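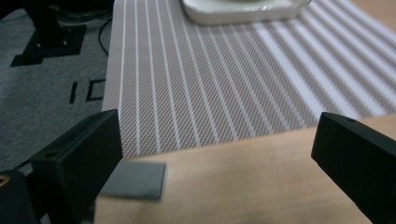
Dulla Hand-Held Gripper – Club Kit

Made for school robotics clubs and the Clundis tabletop challenge. Two black finger blocks, squeezed by hand. Students practice picking up and setting down small items before they write any code.

Order no.: 1000-58
Ages: 13 and up
Class pack: spare finger blocks, screws, task cards
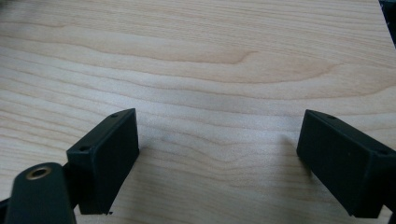

Photo: Maite Vidal / Gallardo

Finger blocks are sold separately in bags of 50. Team entry forms for Clundis are due in December – ask Severino Aranda at Rerkport.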